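Le levain, six mois après (et des crêpes, beaucoup de crêpes)

Bon, je vous avais promis des nouvelles et je les ai laissées traîner tout l'hiver. Les voici ! J'ai commencé mon levain en octobre, avec de la farine de seigle, de l'eau du robinet reposée une nuit et un vieux pot de cornichons ébouillanté. Il s'appelle Surdu. Ne me demandez pas pourquoi, c'est ma nièce qui a choisi et elle avait trois ans.

Les deux premières semaines ont été franchement décourageantes. Ça bullait le troisième jour, j'ai crié victoire, et puis plus rien jusqu'au dixième. J'ai failli tout verser dans l'évier. Olga Pinheiro m'avait écrit sous un ancien billet de continuer sans rien changer, même farine, même heure, et elle avait raison : le douzième jour, le pot débordait sur le plan de travail et ça sentait la pomme verte, un peu le yaourt aussi. Quelle joie, vraiment, pour un truc aussi bête que de la farine mouillée.

Depuis, je fais deux pains par semaine. Le mardi soir je sors le pot du frigo, je rafraîchis une fois avant de dormir (une part de levain, deux d'eau, deux de farine), et le mercredi matin avant de partir je pétris. Enfin, pétrir... Je mélange, j'attends une demi-heure, j'ajoute le sel et je fais des rabats quand j'y pense. J'ai essayé le pétrissage long à la main, celui où l'on claque la pâte sur la table pendant vingt minutes. Mes voisins du dessous ont été très polis.

Ma recette du moment donne un pâton de 544 grammes une fois façonné, ce qui est un format un peu bizarre, trop petit pour une vraie miche. Mais il rentre pile dans ma cocotte en fonte ! C'est elle qui commande, je n'en ai qu'une et je n'ai pas envie d'en acheter une autre. Je la mets dans le four froid, je chauffe au maximum, quarante minutes, et je dépose la pâte dedans sur son papier. Vingt-cinq minutes avec le couvercle, vingt sans. La croûte chante quand on la pose sur la grille, un petit crépitement de feuilles sèches, et je reste à côté à l'écouter comme une idiote.

Ce que j'ai raté, pour être complète :

Le pain aux olives de Noël, beaucoup trop hydraté, étalé comme une bouse dans la cocotte. Mangé quand même, en tranches grillées.

La brioche au levain. Trois tentatives. La première avait un goût de vinaigre, la deuxième n'a pas levé, la troisième était presque bonne et j'ai oublié le sucre.

Les bagels. On n'en parlera pas.

Et puis il y a la question de la farine, qui m'occupe beaucoup plus que je ne l'aurais cru. Au début j'achetais n'importe laquelle, le paquet d'un kilo le moins cher. Maintenant je prends une T80 dans un petit moulin, le moulin Sekeo, tenu par Florencio Collado, qui écrase sur meule deux matins par semaine et qui parle de ses blés comme d'autres de leurs enfants. Il m'a fait goûter les grains crus, l'un après l'autre ! Je n'ai rien compris à la différence, mais dans le pain elle saute au nez. La mie est plus grise, plus humide, elle tient quatre jours dans un torchon sans devenir de la brique. Par contre elle boit moins d'eau que la farine du commerce, j'ai dû tout recalculer, et mon carnet est maintenant illisible à force de ratures.

Pour les restes de levain, ceux qu'on est censé jeter à chaque rafraîchi, je les garde dans un deuxième pot au frigo. Quand il est plein, crêpes. Un grand verre de levain, deux œufs, du lait jusqu'à ce que ça coule bien, une pincée de sel, et on cuit tout de suite, sans repos. Elles sont pleines de petits trous, légèrement acides, divines avec du beurre salé et un peu moins avec de la confiture. Je les préfère même aux crêpes de ma grand-mère, et je l'écris en sachant que ma mère lit ce blog.

Il fait encore frais dans ma cuisine en ce moment, et le levain traîne. Comptez bien deux heures de plus qu'en plein été pour la première pousse. J'ai testé le four éteint avec la lampe allumée, c'est très efficace, presque trop : un soir je suis sortie, je suis rentrée tard, et la pâte était passée par-dessus le saladier et avait commencé à coller aux grilles. J'en ai retrouvé derrière la plaque une semaine plus tard. 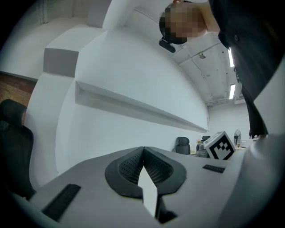
Valentin Onu m'a écrit que je me compliquais la vie avec la lampe du four, et qu'il suffisait de prendre l'eau du mélange un peu plus chaude, à trente degrés, puis d'emballer le saladier dans une couverture. Il fait comme ça depuis des années, sans thermomètre, au doigt. J'ai essayé dimanche et c'était parfait, une pâte souple, gonflée, avec de grosses bulles paresseuses sous la surface. Donc merci Valentin, la lampe est à la retraite !

Il ajoutait aussi de mettre le pâton façonné au frigo toute la nuit et de le cuire directement le matin, sans le laisser revenir à température. Je le faisais déjà de temps en temps, par flemme surtout, mais je n'avais pas remarqué à quel point la lame passe mieux dans une pâte froide. Mes grignes ressemblent enfin à des grignes - avant, on aurait dit que le pain s'était disputé avec un chat.

Prochain chantier : un seigle pur, en moule, comme celui que Stela Căpraru apporte à chaque pique-nique et qui pèse le poids d'un parpaing. Elle m'a promis sa recette, avec les graines de carvi et la mélasse. Il faut paraît-il attendre deux jours avant de le couper. Deux jours ! Je ne sais pas si j'en suis capable.

Si l'un de vous veut un bout de Surdu, j'en ai toujours trop. Venez avec un bocal.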